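Flokitz Bench Cell, for small wet labs

Posted February 20, 2026 by the Usbridge product desk

Most of the labs we sell to are small ones, with a few people sharing a couple of tables and a great deal of pouring, moving and tidying to get through before lunch. The Flokitz Bench Cell was made for tables like those. It works with the glassware and tools you already own (beakers, racks, tongs, the little cups that always end up at the far edge), and it's happy to share its table with a lamp and a monitor.
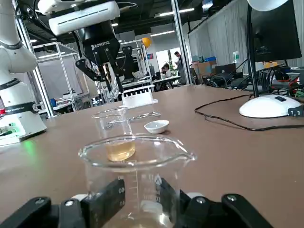
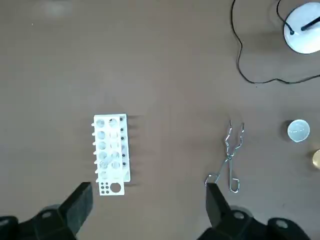
What changes for your people

We get asked this more than anything else, and we're glad of it! The first lab to take a Bench Cell was our neighbor Thomas Water Testing, back in November, and the technicians there were frank with us. They didn't want to become machine minders. What they did want was to stop standing at the bench for the fetching and setting down, and to have that time for reading results and talking to the clients who call in.

So that is how the cell is set up. Your own staff choose the tasks, teach them by guiding the arm by hand, and decide when it runs. A task can be paused from the table or from a desk, and somebody who has never touched a robot before can usually teach a simple move on the first afternoon. Expect a slower couple of weeks at the start, though, while everyone works out where they like things kept.

What's included

- One arm with a two-finger gripper and wrist camera (a second arm can be added)
- Finger pads, 2 sets
- Netow task software, with 25 ready-made moves for common glassware
- Handles beakers up to 1000 ml
- Training on site for everyone who uses the bench, including the evening shift
- Order number 308

Please talk to your staff before you order. We're happy to come by and answer their questions too, and we'll bring the coffee.

Comments

benchmouse: We've had ours since the fall. My wrists are grateful. Teaching it the tall cylinders took me three tries, the beakers were easy.

R. in receiving: Does the second arm need its own outlet?

Usbridge product desk: It does, yes, and please give it one that isn't shared with an oven.

tidyrack: I was worried about my hours when it came in. They stayed the same, but I do more of the paperwork now and I'm not sure I like that part.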